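4.2 The open house demonstration

The second part of our study took place during the July open house at the Prarngate building, where we had been given a corner of the ground floor for the whole of the afternoon. We had shown the cloth handling setup to colleagues before, of course, and to the occasional funder, but never to people who had simply wandered in with their children and a paper cup of lemonade, and we were curious (and, we admit, a little nervous) to learn what such visitors would make of it. The demonstration ran in sessions of 7 minutes each, with a pause between sessions so that the operator could lay the garments out again and so that anyone who wished to ask a question had the time to do so.

We kept the task the same as in the laboratory trials of Section 3. A garment is placed on the table in no particular arrangement, and the two arms work together to take hold of it, spread it, and move it toward the basket at the back. The control software was the Planden release described earlier, with the speed limit lowered for the day. Jong-dae Tak ran all of the sessions himself and talked visitors through what was going on, at first from a script and later, once he had found his feet, without one. Figure 3 was taken during one of these sessions, with both grippers on the cloth.

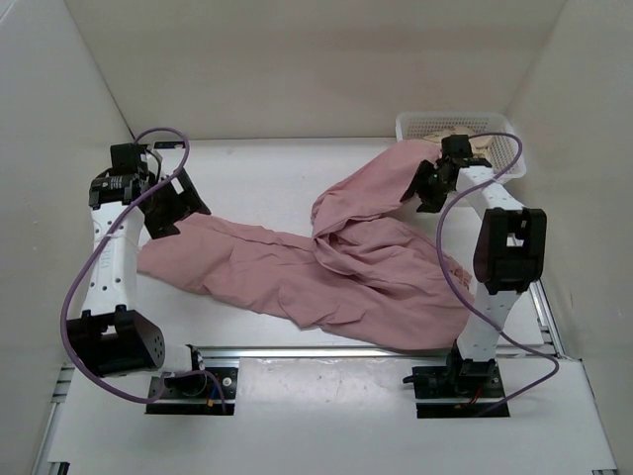 Figure 3. The two-arm workspace during the open house, with a pink garment held between the left and right grippers.

Garments of this kind turned out to be the ones people most wanted to talk about. A long, soft piece of clothing does not keep its shape when it is picked up, and in the figure it can be seen bunched into a thick mass of folds between the two grips. Several visitors remarked that they knew this problem very well from home, and one grandmother gave us a most helpful account of how she finds the waistband of a pair of trousers by feel, with her eyes on the television. We have since gone back to her description more than once in planning the touch sensing work outlined in Section 6.

After each session we invited the adults to fill in a short card with 8 questions, adapted from the form used in the earlier Antunes study so that the answers could be compared. We had printed 400 cards, which was far too hopeful, and the leftover ones are still serving us well as notepaper. The questions dealt with how easy the motion was to follow, whether the visitor could guess what the arms would do next, and how comfortable he or she would feel working at the same table. A free space at the bottom was used much more than we had expected, often for drawings.

Two remarks came up again and again on the cards. The first was that the arms were slower than people had imagined, and most of those who said so added that they found this calming. The second was a wish to know which arm was "in charge." Our controller has no leader in that sense, as explained in Section 2, but the question is a fair one, and we now think that a small light or sound before each new grip would help onlookers a good deal. We plan to try this on the Prodinell bench before the next public event, and Jong-dae Tak has kindly agreed to run the sessions again.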